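Veltdale Garment Rail, dark gray
Wall and cabinet hanging rail by Ruggiero

The Veltdale is a straight metal rail for hanging shirts, jackets and other everyday clothes. It is made for small bedrooms, hallways and shop corners, where a full wardrobe takes too much place. You fix it once between two uprights, and after this it needs very little attention.

The bar is perforated in its full length, with two rows of cutouts. The upper row is the bigger one and the lower row is smaller. Our designer Ada Galli wanted that the hook of a hanger can rest over the bar in the usual way, and that small hooks for belts or bags can go in the holes – so you use the same rail for both. The finish does not show fingerprints so easily.

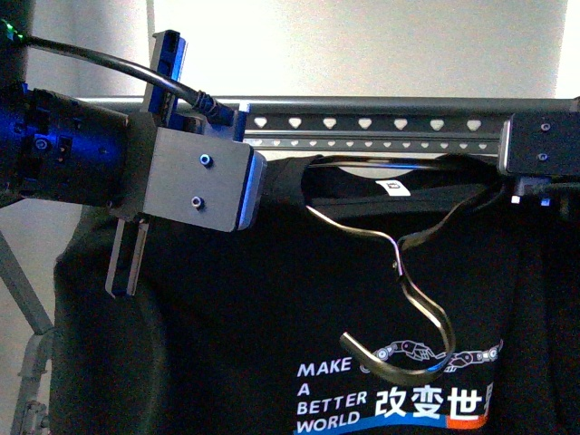 Thin wire hangers are fine for T-shirts and light blouses. For winter coats we recommend a hanger with wide shoulders, so the weight is divided better. Leave a little air between the clothes if you want them to keep their shape, and turn all the hooks in the same direction. It makes the morning quicker.

The end brackets are black and each one is fixed with screws from the front. You can tighten them later without taking down the rail. Please check them again after the first 10 days of use, and then when you change the clothes for the season.

What is in the box
Rail, dark gray
End brackets, black
Screws and hex key
4 small hooks
Instruction sheet

Care
Wipe with a soft cloth, a little damp. Do not use powder cleaners or steel wool. Dust can stay inside the cutouts; a dry paintbrush removes it well.

Delivery and returns
Orders are packed by Celteo and normally leave the warehouse in four working days. In December please count a few days more. Returns are accepted if the rail was not cut or drilled.

Customer comment
"I have mine in the laundry room for shirts that I do not want to fold. The instruction sheet could have larger drawings, but the rail is straight and strong." – Mariann Antal

Spare brackets and extra hooks are sold separately. For shop orders of more than 11 rails, write to Arash Azimi at our sales office and he will prepare a price for you.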